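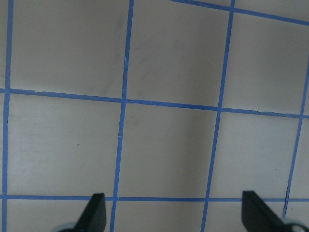 Marking out the sorting tables: progress report for the Stivelcombe store

Prepared for the Brivoden Fund, covering the period to the end of January

First of all, thank you again for your patience over the autumn, when we had rather less to tell you than we would have liked. I am very glad to say that this report is a good deal fuller than the last one, and that most of it is good news (with one or two grumbles about tape, which I will come to).

Where we had got to

You will remember that the grant was for getting the donated hardware and small household parts at Stivelcombe sorted, bagged and out to the repair benches at Dallstead, where people have been waiting for hinges, castors, cupboard catches and the like. When we last wrote, everything was being tipped out on to a table and picked over by whoever had a spare hour. It worked after a fashion, but two people sorting side by side would end up with two piles of the same thing, and a tea break was enough to lose track of which heap had been checked.

The grid

We have now gone over to working on a marked surface. It is a very plain idea: strips of bright blue masking tape laid up and across a pale grey-beige top, so that you have a set of roughly square cells to put things in. Each cell takes one kind of part, and when a cell is full it is bagged and labelled before anything else goes down. We talked for far too long about whether to buy divided trays instead, and I am happy we didn't, as the trays we looked at were either too deep to see into or too small for a door handle. Tape costs next to nothing and can be moved when we find we have guessed the sizes wrong, as we certainly did the first time round!

The blue was chosen after a short trial with a cream tape, which simply disappeared against the surface by four in the afternoon when the light goes. Blue shows up well under the lamps and none of our fittings are anything like that colour.

I should be fair about the faults. The lines are not all one clean run. There are small breaks and overlaps in places, some ragged edges, a nick in one of the strips and a split near the end of another. None of this stops anyone sorting, but it does look a bit tired, and very small screws have a way of finding a lifted edge and hiding under it. We would like to re-lay the worst strips in single lengths and press them down properly with a roller. It is a morning's work at most.

What has gone through

Since the grid came into use we have sorted and bagged 704 parts, and 138 bags have gone over to Dallstead. That is well up on the autumn, and the benches tell us they are spending far less time sending things back because a bag was mixed. They did ask whether we could put the screws in with the hinges they belong to, which seems obvious now and which we have started doing wherever we can match them.

Labels are still slower than they should be. The Nishad labels we ordered are perfectly good on card but peel off the plastic bags within a few days, so for the present we are slipping a paper tag inside each bag. It is fiddly, and I would be grateful for any suggestions from your other projects.

Spending

We remain inside the budget for materials, with lamps and bags being the larger items and tape so small that it hardly deserves a line of its own. The money set aside for trays has not been touched. With your agreement we would like to put part of it towards two more lamps and keep the remainder for van trips to Dallstead, which have cost more than we allowed for now that there is so much more to carry.

Before the next report

We plan to re-lay the damaged tape, try a second surface with larger cells for brackets and curtain fittings, and settle the label question one way or another. There are also two crates of mixed plumbing parts still to be opened, which everyone has been politely walking past since before Christmas. I will let you know what we find in them, and if anyone from the Fund would care to come over and see the sorting under way, you would be very welcome. Mornings are best, and there is always a pot of tea on by half past ten.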